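Jutine Tabletop Cell with Prollus Gripper
Set-up Guide, Section 4: Installing and Running the Block Insertion Kit

Revised 6 December 2024

4.1 Before you start

This section covers the block insertion kit, the first of the practice kits sold for the Jutine cell. Finish Section 3 (leveling, power and network) before you go on. The arm must be bolted down and the status light must be steady green.

You will need:
The sorter board
The set of blocks
The brown cradle
The 2 mm hex key from the tool pouch
A lint-free cloth
A laptop with the Hiver control software installed

CAUTION: Keep hands out of the enclosure whenever the arm is powered. Press the stop button and wait for the click before you reach in. Pausing a job in Hiver does not cut power to the arm.

4.2 Placing the board

1. Press the stop button.
2. Wipe the floor of the enclosure. Grit under the board will tilt it enough to spoil an insertion.
3. Set the board on the floor, near the center, with its long front edge facing you.
4. Push down on each corner in turn. If the board rocks, lift it and wipe again.
5. Place the cradle behind the board with the curved cutout facing up. Leave a finger's width between the two.

Note: The board does not need to be perfectly square to the walls. The calibration in 4.4 finds its position and angle. Do not tape it down. A board that can slide a little is less likely to be damaged if a block jams.

4.3 Fitting the fingers

The gripper ships with flat fingers for transport. Swap them for the jointed fingers in the kit bag.

1. With the stop button pressed, loosen the screw at the base of each flat finger using the hex key.
2. Pull the finger straight down. Do not twist.
3. Slide the new finger up until it seats, then tighten the screw until it is snug.
4. Move each finger by hand. It should travel freely and return without sticking.

CAUTION: Do not overtighten. The threads are set in plastic, and a stripped housing is not covered under warranty.

The finger joints are rated for 2,000 grips between inspections. Hiver keeps the count and shows a reminder on the home page. Replacement fingers are part number 701 and are sold in pairs.

4.4 Calibrating

1. Clear all blocks off the board.
2. Release the stop button and wait for steady green.
3. In Hiver, open Kits, choose Block Insertion, and select Calibrate Board.
4. Stand clear. The arm will pass over the board twice and then park.
5. Check the outline drawn on the laptop screen against the real board. If the two agree, select Save.

If the outline is off by more than the width of a block wall, select Retry. Bright light falling into the enclosure is the usual cause of a bad outline. Turn off desk lamps and close blinds before the second attempt. If it fails again, see 4.7.

Repeat the calibration any time the board is moved or the fingers are changed.

4.5 Running the first job

1. Press the stop button and set out the blocks as shown on the start card.
2. Release the stop button.
3. Select Single Block and pick a shape from the list.
4. Set speed to Slow. Leave it there for the first day of use.
5. Select Run.

The arm carries each block upright and lowers it from directly overhead. It pauses above the board before the final move down — this is normal and lasts a few seconds.
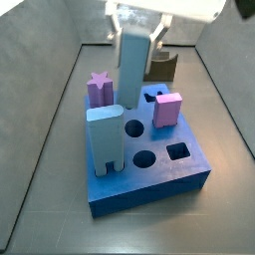
Figure 4-3. Light-blue block held above the board, with the cradle behind.

6. When the arm parks, look at the result before you select Next. A block that is seated at an angle should be lifted out by hand, with the stop button pressed.

4.6 Settings

Grip force: Start at Low. Raise it one step if blocks slip.
Approach height: Leave at the default unless tall blocks touch others already standing on the board.
Retries: The default is 2. Setting it higher makes for long runs and more wear on the fingers.
Log: On by default. Logs are saved to the laptop only.

4.7 Problems

The block tips as it is lowered.
The fingers are gripping too high. Repeat calibration, then lower the grip point one step.

The arm stops and Hiver shows code 197.
A block is pressing on the edge of an opening. Press the stop button, remove the block by hand, and select Clear.

The outline fails twice.
Wipe the board. If it still fails, save the log and send it to Benavides Support with the serial number from the rear plate. Ask for Latrice Mbeki on hardware questions or Wondimu Alemneh on software.

One finger lags behind the other.
Check the screw at its base. If it is snug, replace both fingers as a pair.

Continue to Section 5 for multi-block jobs.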